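Bottles and Caps: Changes to the Sorting Point at Brurkeck

The collection point on the ground floor at Brurkeck took in 1,281 drink bottles in June, almost all of them clear plastic. The sacks go to Pedero, which weighs each load and returns any sack with liquid in it. 4 sacks came back in June. Most of the liquid was tea or water left in the bottom of bottles that had been capped again after drinking.

From this month the procedure is as follows. Empty the bottle completely and shake out the last drops. Leave the label on. Press the bottle flat along its length, starting at the base, then screw the cap back on so that it stays flat. Bottles in the 1,000 ml size and larger should be flattened at the base first and rolled toward the neck, as they spring back otherwise. Place the bottle in the blue sack, neck up if there is room.

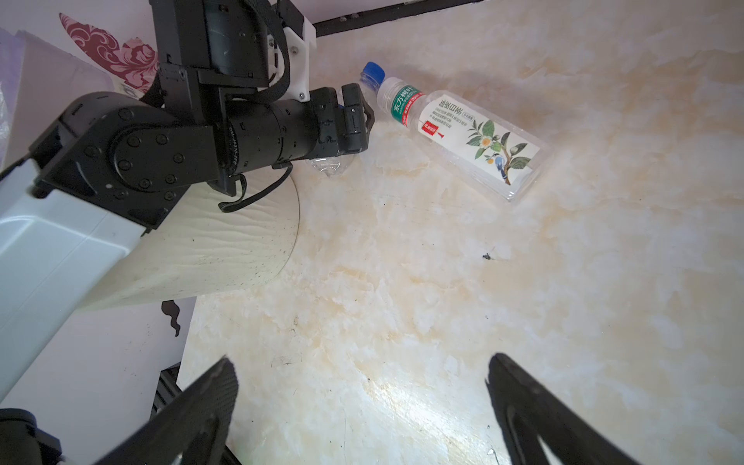 Xinyi Shi wrote in to ask why labels stay on when the notice by the elevator still says to peel them. Her point was that a wrap label comes off in a few seconds, while a cap ring needs a knife, and that the old notice treated both the same way. She also asked for a separate box for caps, as she had been saving hers in a jar.

The notice by the elevator is out of date and will be replaced. Pedero removes labels and cap rings at its own plant after shredding, when the lighter material is floated off. Peeled labels tend to stick to the inside of the sack and are harder to recover there. Loose caps fall through the sorting screen, so there will be no cap box. Caps already saved can be screwed onto any bottle with a matching thread.

Cartons and cans continue to go to Ivis in the gray sacks. Glass is not accepted at either point. Sacks are tied at 6 p.m., and bottles brought down later should be kept upstairs until the next morning. New blue sacks are on the shelf under the stairs.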